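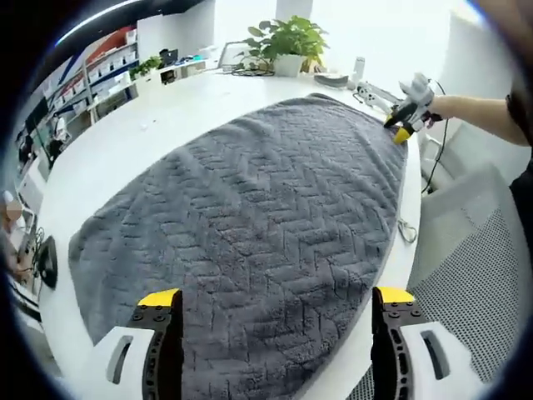
Notebook > Domestic Matters > Towels

My aunt Berenice Varela owned two kinds of towels. There were the ones you used, which were thin as a tortilla and had a bleach spot shaped like Florida, and there were the ones you did not use. The second kind lived on the rack by the sink with a satin ribbon around them, and I believe they are still there, and that they will be there when the sun burns out.

I mention this because I have just moved into an apartment in Vultbridge with one bathroom and no linen closet, and I had to decide, as a grown man, what I think about towels. I had not planned on having views. I had planned on buying four of whatever was by the register.

Then I made the mistake of asking Maricruz Cervantes, who spent nine years doing laundry for a hotel and came out of it with opinions the way other people come out of the army. I asked if a fluffy towel was a good towel. She put down her fork.

According to Maricruz, fluff is mostly a sales technique. The softness you feel in the store is partly a finish, and it's there to get the thing into your cart (it works, I've been in carts myself, so to speak). Take it home and dry yourself with it on day one and the water just moves around on you, like you're being patted down by a very polite cat. It takes a few trips through the wash before a towel remembers what it's for. Skip the fabric softener the whole time. Fabric softener, she says, is how you turn a towel into a raincoat.

I had been using fabric softener since college. I had been using extra.

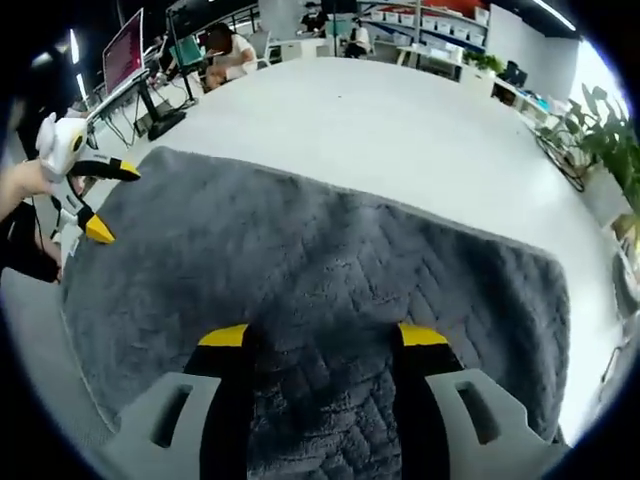
The other thing she told me is to wash new dark ones by themselves. I nodded, went home, and washed a new dark one with everything else I own. I now have a set of undershirts in a color I'd call Tuesday's dishwater if I were naming paint, and my brother-in-law Cirilo Manríquez has asked me more than once if I'm feeling all right.

So I started over and did it properly, which meant going to the Kereck on Route 278 - a store the size of an airport, with worse signs. They keep the bath things at the very back, past the patio furniture and the artificial trees, so that by the time you get there you've been walking long enough to need a shower. There's a wall of towels up to the ceiling. You can only reach the bottom third. The rest is scenery.

I stood there a long while. A man next to me was rubbing a washcloth on his cheek with his eyes closed, and I gave him some room. What I wanted was a label that said "dries a person." What I got was a lot of poetry about clouds and spas, plus a number for the weight, which I'd been told to look at. Heavy ones feel expensive and then sit on the rail until the next evening, still damp, growing a personality. Light ones dry fast and make you feel like you're staying at a gym. I bought medium. I'm from a family of medium people.

My neighbor Teodoro Cuautle thinks all of this is foolish. He has used the same towel since he lived in Xolalpa, a striped one, stiff as a shingle from being dried on the line, and he says it takes a layer off you and you come out improved. He let me feel it. I could have sanded a door. But I'll say this for the man, he has very good skin, and he's never once stood in the back of a Kereck wondering who he was.

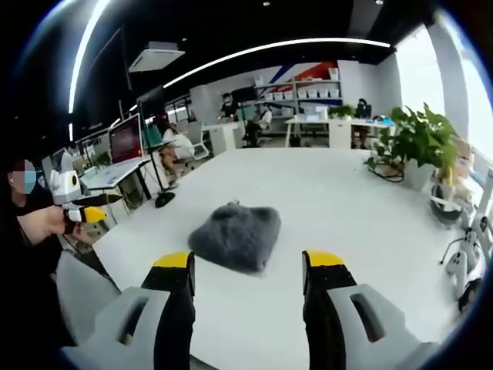 Where I've landed, for now, is four bath towels, two hand towels, and a bath mat I regret. The mat is a shag one from Pletuvby and it sheds. It sheds on the tile, it sheds on my feet, it has somehow shed into the kitchen. I've washed it on cold, shaken it off the balcony, and spoken to it sharply. Maricruz says bath mats are a separate conversation and she'd want to be sitting down for it.

As for folding, I fold in thirds the long way and then in half, because that's what fits on the shelf over the toilet. The hotel way is different and involves a tuck. I was shown it, slowly, and then shown it again, and I produced something that looked like a diaper. Cirilo, who was only there to return a drill, picked it up on the first try. He has been unbearable.

I did hang one of the nice hand towels by the sink for company. It has no ribbon. People are free to use it. So far every guest I've had has looked at it, looked at me, and come out of the bathroom wiping their hands on their pants, so apparently Aunt Berenice got to all of you too.

Next month I'll write about sheets, assuming I can get the fitted one off my arm. If you know how to stop a mat from shedding, the address is at the bottom. Please don't tell me to vacuum it. I vacuumed it, and now I need to know about vacuums.

Contact | Copyright, all rights reserved | Back to top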